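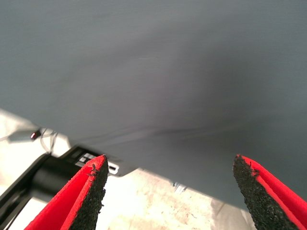 The conditions were harder to live with than the charge, Eirlys Landeg told us, and they began on the first night, long before anyone had explained what the charge meant. She was handed a sheet of paper at the custody desk at two in the morning and asked to sign it. It told her where she had to sleep, which roads she could not use and whose company she had to avoid. She signed it because the other choice was to stay in the cell.

Most of the people we spoke to described the same order of events. The charge came as a form of words which they did not follow at the time and which their solicitors had to go over more than once. The bail conditions could be understood at once and had to be obeyed from the moment the door opened. For this reason we treat conditions as a subject in their own right in this section, and leave the trial and the appeal to the next.

The arrests at Jendport followed the blocking of the access road to the Panagiotou freight yard in March, when a coach hired by Inonix was due to take people from the removal centre to the airfield. All 12 of those arrested were charged jointly. All were released before trial and all were given conditions, which stayed in force, with changes, until the verdicts. The conditions fell under four heads: residence, reporting, exclusion and non-contact. None of these is unusual taken alone. What interested us was how they worked together, and how long they lasted.

Residence and reporting

Each defendant had to live and sleep at a named address. For those who owned or rented in their own name this made little practical difference. For those in shared houses, or who moved between jobs, it was a constant difficulty. Leonidas Karras was living in a house whose lease ended during the bail period. He had to apply to the court to vary his address, and the application was listed after the date on which he had to be out. He slept on a neighbour's floor in the same building until it was heard, on his solicitor's advice that this was the nearest he could come to keeping to the terms.

Reporting to a police station was required of everyone at the start. The nearest station with an open front counter was in Usitz, and those without a car went by bus. The cost of the fare came up in nearly every interview, usually before anything else. So did the waiting. The counter closed without notice on several occasions, and defendants who found it shut took photographs of the door, or rang the enquiry line and wrote down the name of the person who answered, in case they were later said to have missed an appointment. Karras kept his bus tickets in an envelope for the whole period and still had it when we met.

Reporting was later reduced for most of the group and lifted for some. We could find no pattern in who was relieved of it first. Defendants with more experienced solicitors tended to apply sooner, and an early application was likely to be heard before the court list filled up over the summer. That may be enough to account for the difference.

Exclusion

The exclusion zone was drawn as a distance from the boundary of the freight yard. On the map attached to the order it took in the main road between Jendport and Usitz, a doctors' surgery, a primary school and the only large supermarket on that side of the town. No one we interviewed thought this had been intended. The map seems to have been made by setting a radius and drawing a circle, and several defendants said the officer who gave it to them agreed that it was awkward.

Filippos Triantafyllou had a child at the school. He was allowed to go there after an application by his solicitor, between fixed times and by a fixed route, and he carried the amended order in his coat. He was stopped with it on one occasion. The officer had the first version of the order and not the second, and it took most of a morning to put right. Triantafyllou was not held to have broken his bail, but his wife did the school run after that.

Others changed their habits without asking the court for anything. They shopped elsewhere, took longer bus journeys or stopped seeing relatives who lived inside the line. We think this kind of quiet adjustment is likely to be missed by any study that works from court papers alone. A condition which is never challenged leaves nothing in the file, and it would be easy to conclude from this that it caused no trouble.

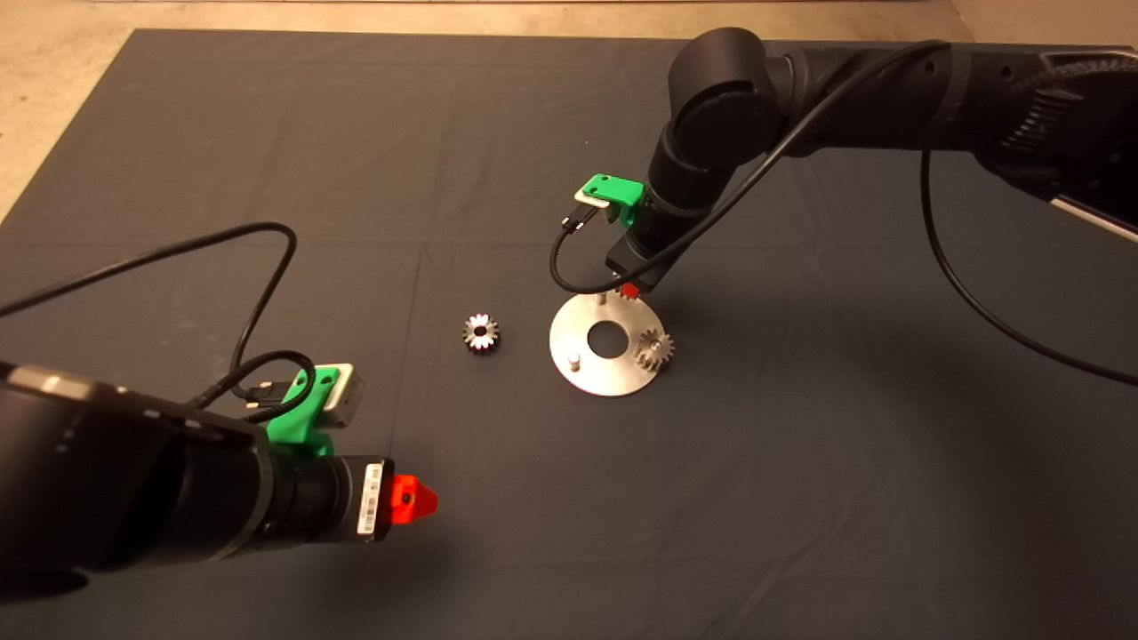 Figure 2. Metal disc and two small gears on a dark grey cloth.

Non-contact

The defendants were forbidden to contact one another, directly or through anyone else, except in the presence of a solicitor. Of the four heads this was the one they spoke about at greatest length. Many had been friends for years before the arrests. Two shared a house, and the court made an exception for them so long as they did not discuss the case, a term which both described as impossible to keep and which, as far as we know, was never tested.

The stated purpose of a non-contact condition is usually to protect the evidence. Here the facts were hardly in dispute. The defendants accepted that they had been on the road and the whole of the incident had been filmed. What they argued about at trial was why they had been there and whether that gave them a defence. Vasiliki Psarras put it to us that they were being kept from agreeing a story when they had already told the same one, separately, in their first interviews.

The condition also shaped how the case was prepared. A joint defence needs joint meetings, and these could take place only when a solicitor was free and a room could be found. Psarras recalled long gaps between them. In the meantime the support group outside the case carried general news — dates of hearings, money raised, who was unwell — but its members were warned that passing on personal messages could put a defendant in breach. Some stopped visiting altogether. Markos Stergiou, who was not charged, said he had been so careful about what he could repeat that he ended up saying very little to anybody.

Length

The conditions were in force in one form or another for over 12 months. We asked each person whether they had become easier to live with. The answers were mixed. Reporting became routine, and then stopped. The exclusion zone became a matter of knowing which bus to take. Non-contact grew harder as the trial came nearer, when people most wanted to speak to those in the same position.

Landeg had found work by then, at a bakery with early shifts, and had told her employer about the case at the interview. She said the employer asked only whether she would need time off. She gave the trial dates she had been sent, which were then moved, and had to ask again.

We do not have comparable accounts from the police or from the court staff who dealt with the applications. Requests for interviews were made to both and were declined. The description given here is therefore one-sided in that respect, though wherever a date or the wording of an order was mentioned we checked it against the papers held by the defendants' solicitors. The differences we found were small and mostly concerned the order in which variations had been granted.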